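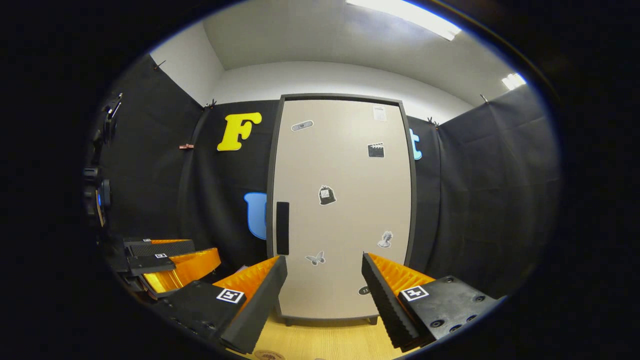
The beige door, Thursday.

Thu 18 January

Woke up at 5:30 with my feet sticking out of the covers and decided, before I'd even had coffee, that I was going to finish the sourdough thing or quit it for good. I've been feeding this starter since the week before Christmas. It lives in an old Pravetti jam jar on top of the fridge and it smells like nail polish remover and apples, which one website says is fine and another says is a cry for help.

So I fed it again. Rye this time, because I was out of the white stuff and the store wasn't open yet. Then I stood there in my socks watching a jar, like a person with no job.

I do have a job, and I was late for it. The Villeo bus went right past me while I was still on the wrong side of the street (I waved! the driver looked me in the eye!) so I walked the whole way up the hill with my scarf over my nose. Slush in the left boot only. I keep meaning to take those boots in, and then it gets dry out and I forget until the next time I'm standing in a puddle.

Work was work. Lots of email. I ate my sandwich at 11 and then had nothing to look forward to, and spent most of the afternoon reading about hydration percentages with the window made really small in the corner of my screen. People get so angry about hydration! There was one thread with 141 replies and I swear half of them were about whether you're allowed to use tap water. I use tap water. I'm not buying water for a jar.

Stopped at Abbasi on the way home for bread flour and came out with bread flour, two lemons, a bag of those sesame cookies, and a dish towel with geese on it. Total was $57, and yes, I stood on the sidewalk and read the receipt twice. The flour was the big bag. The towel was not cheap. I love the towel.

Got home and the starter had climbed right up to the lid. I yelled. Out loud, in an empty kitchen. In December it mostly sat there with gray water on top, and I poured so much of it down the sink that I started to feel bad for the pipes, and now look at it, huge bubbles, kind of stretchy when you pull a spoon through. I dropped a bit in a glass of water and it floated. Floated!!

Mixed a dough right after dinner. It's way too wet and I got it all over the faucet, both sleeves and somehow the light switch. Did the folding business every half hour while watching that show about people restoring the old hotel in Lavinmont, and I'm pretty sure I missed a fold because of the part with the staircase. They painted over the good wood. I was so mad I had three of the cookies.

It's in the fridge now, in the big bowl, with the goose towel over it. I need to bake it tomorrow before work, so that means up at 5 again, and I still don't own one of those heavy pots with a lid, so it's going on the pizza pan with a tray of water underneath and we'll see.

Other stuff: have to call about the dentist bill. Need a new shower curtain. The savings account is at $2,117 and I'd like it to stay there until spring, so no more towels.

My hands still smell like the jar, even after the lemon. Going to bed. Set two alarms, the second one is across the room on the dresser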